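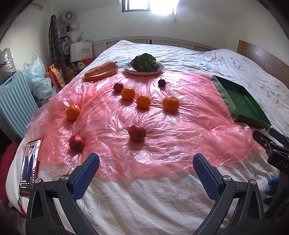

Marthinus Kekana

I went to the open day of the Nkosi works in March because my old hose fittings were leaking again and I wanted to see how such a thing is made. My neighbor had told me that they sell seconds at the gate, and this was the other reason.

The tour started at nine in the morning. We were given ear plugs and a paper visitor badge, and then we walked in a line behind our guide, a lady from the quality department. She spoke fast but she was patient with questions.

The first hall is for brass. Rods come in on racks and the lathes cut them into the bodies of the valves. One lathe makes 1,520 bodies in a shift. It is very loud there, and the smell of cutting oil stayed in my jacket until the evening. In the second hall they mold the plastic handles and the washers. I liked this hall more, it is warm and one can hear the guide.

The most interesting for me was the test room. Each Jalis valve is opened and closed on a bench under water pressure, and a sample from every batch is turned 1,000 times by a motor. The guide showed us a seat ring that had failed the test. The damage was so small that I had to put on my reading glasses. 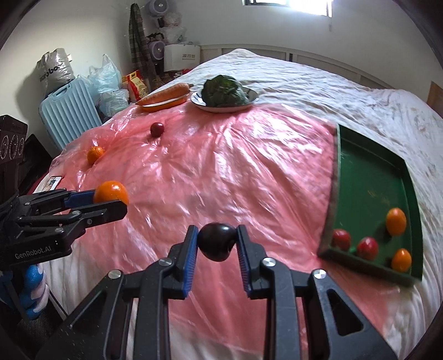 After this room we had coffee and dry cake in the canteen. I asked why my Trilis connector at home always drips at the collar. She told me that I probably tighten it too much, and the washer becomes flat. A new washer and only hand force, she said — no pliers. I have used pliers for years.

The shop at the gate was a bit disappointing. There was a long line, and the sprinklers were already gone when I came. I bought two Jalis valves with scratches on the handle and a bag of 50 washers, which is too many for one garden. The Mekix hose reel was also on show, but only to look at, and the man at the table did not know the price.

Parking is behind the second hall, and the entrance is on the side of the railway. Wear closed shoes, they sent one visitor in sandals back to his car.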